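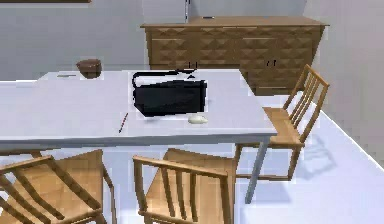
Brivness Papers > Language in Use > Issue 11 > Section 3

3. What "kind of" is doing all day

I started this part of the project thinking I'd be dealing with lazy speech. My own teachers circled every "kind of" I ever wrote, and I suppose I still had their red pens in my head. Then I sat down with the Lotance recordings (1,832 uses of the phrase, all from ordinary talk at kitchen tables and in break rooms) and I had to drop that idea pretty fast!

The first thing I noticed is that people are picky about where they put it. You can say a black bag is kind of boxy, and everyone nods. Say that the same bag is kind of on the table and you'll get a funny look. The bag in Figure 1 would do for either sentence. Shape comes in degrees, and so does color if you squint, but being on a table mostly doesn't, so "kind of" has nothing to soften there.

Except that people do use it there. One speaker says, "I kind of live in Ohio," and her friend doesn't blink. She goes on to talk about a lease, a boyfriend and a storage unit in another state, and by then the phrase has done its work. It told her friend a story was coming. I've been calling these "door-opener" uses, and I know it's a homely name, but Tarık Uysal read a draft and liked it, so it stays.

Then there's the polite kind. "I kind of need that back" is no weaker a need than the plain version. I'd say it's a stronger one, if you listen to the tone! I went back and forth on how to label these, and for nine of them I never did make up my mind. They're marked as unclear in the tables, and I left them out of the totals in Section 4.

Thoroddsen's older account treats all of this as one big hedge, a way of backing off from what you've just said. It works nicely for the boxy bag. I don't see how it handles Ohio.

Comments

zunutetti_reader: My dad says "kind of" before bad news only. Is that a door-opener?

M. P.: Did you count "kinda" separately? They feel different to me.

Old Copyeditor: I'd still circle them.

Related items
Sort of, Sorta, and Their Cousins
How We Say No Without Saying It
The Zunutetti Phone Call Collection: A User's Guide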